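4.3 Where the chopsticks live

Advice on kitchen storage usually begins with the drawer. The household guides we reviewed in Section 2 treat a divided drawer as the finished state of a kitchen and anything standing on a table as a job still to be done. We doubt this. It was written mostly with forks in mind, and it assumes that a family sets out its tools before a meal and puts them all away afterward. In the homes we visited, many of the tools used for eating never went into a drawer at all. They stood upright in a cup or a holder, close to the place where people sat down.

Our sample is small and we don't want to lean on it. We logged 495 items across 18 apartments, all visited in September, and sorted them by where they were kept when we arrived. In 13 of the apartments at least one upright container was in daily use, according to the people who lived there. Only two of these containers had been sold as utensil holders by Pladura, the brand most often mentioned to us in the interviews. The others had been something else first, or nobody could say where they came from.

It would be easy to read too much into this. Earlier writing on the subject, including the Orkano home survey, links the open container to warmth, sharing and a relaxed idea of family life. The survey had 200 replies and asked people to pick from a list of feelings. There was no box for "the drawer sticks." When we asked why the chopsticks were on the table, the most common answer was that they were long. They don't fit well crosswise in a shallow drawer, and lengthwise they take up the whole of it. One woman told us she had never thought about it and seemed to find the question a little silly. We think hers may be the best answer we got.

What does seem worth keeping from the earlier work is the point about mixing. A drawer tray gives each kind of tool its own slot. A cup does not, and chopsticks share it with whatever metal pieces are at hand – spoons above all. Guides call this clutter. Our own view is that sorting matters less when every handle or tip can be seen at once, although we did not time anyone looking for a spoon and can't claim that mixing costs nothing. Hygiene is a separate matter, and we have no measurements on it. A slotted wall should let more air through than a solid one, but whether this makes any difference on a dining table we can't say.

Nor is the type of container a safe guide to the household. A single kitchen may have more than one kind in use, as in Figure 6, where both are seen at a table under a checked cloth. Any scheme that sorts homes into "cup" and "holder" types would have had to count this one twice.

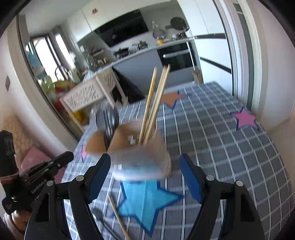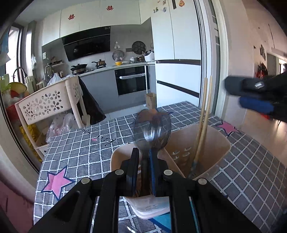
Figure 6. Upright storage for eating tools in one home: a clear plastic cup with a cardboard sleeve (first picture) and a pale rectangular holder with slots (second picture). Wooden chopsticks and metal utensils are kept together in both.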